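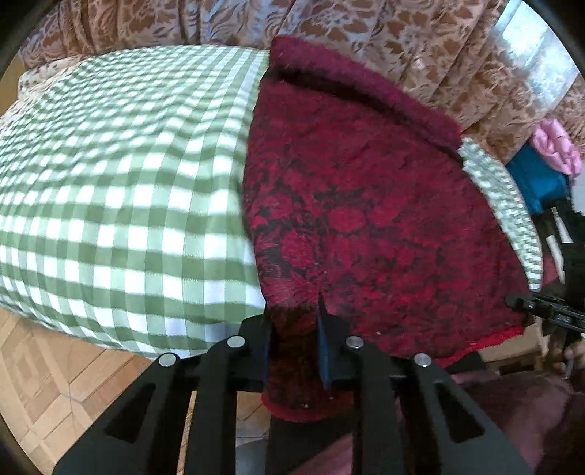 Mateja Mujić wrote back that a bed only looks unmade to the person selling you something to put on it. I'd like to keep that remark in view for the next half hour, because I agree with most of it and I'm going to be rude about throws.

(Wait for people to sit. Skip the joke about hotels if the room is cold.)

Opening point. We're told that layering makes a room feel warm. Ask the room: warm to whom? Checked fabric underneath, something red and plush on top. Leave the picture up while they think about it. The green and white is doing a perfectly good job. The red is heavy, it has dark flowers on it, and it pulls your eye straight off the checks. Some people will like that. Let them say so.

Pattern on pattern. The usual rule is one large, one small, and a colour in common. I've looked for the colour in common here and can't find one. Red and green sit opposite each other on the wheel, so the books will say it works. The books say that about nearly everything. My own view is that gingham gets away with more than it deserves, as people have fond feelings about picnics.

(Slide 2, the Pidon catalogue page. Read out the price: 3274. Don't say what currency until someone asks.)

Pidon calls this "the finished bed". It has 5 layers and I would like to know where the top four go at night. The answer in my house is the floor. The answer in the catalogue is a bench at the foot of the bed, item 1401, sold separately.

Pile fabrics. Be fair here. Plush is pleasant to the hand and a cold bedroom is miserable. But anything with short fibres takes up fluff, hair and crumbs, and a dark red shows the pale bits first. Look for specks on the slide. Two, both tiny, and I can't tell you what they are. Then ask who washes a throw as often as a sheet. I asked at Uteck in September and got a leaflet.

Folding. The Rácz method says thirds lengthways, thirds again, edge trim facing out. Demonstrate with the blanket I've brought. It'll take two goes. A bright trim helps if you like to see where the thing ends, and it also shows every crooked fold. Thick cloth doubled over makes a ridge, and no amount of smoothing gets rid of it. I've stopped trying.

Ripples in the gingham: I don't mind them. Sinerora sells a set of clips to hold a cover flat. I bought them. They're in a drawer.

(If time is short, drop the next bit.)

The claim that making the bed sets you up for the day. I've never seen this put to a proper test. Do it if you enjoy it.

Questions. Somebody will ask what I have on my own bed. One duvet, plain blue, and a blanket when it's cold. Somebody else will say that sounds bleak. Ask them how long theirs takes in the morning, and pass the microphone along the row.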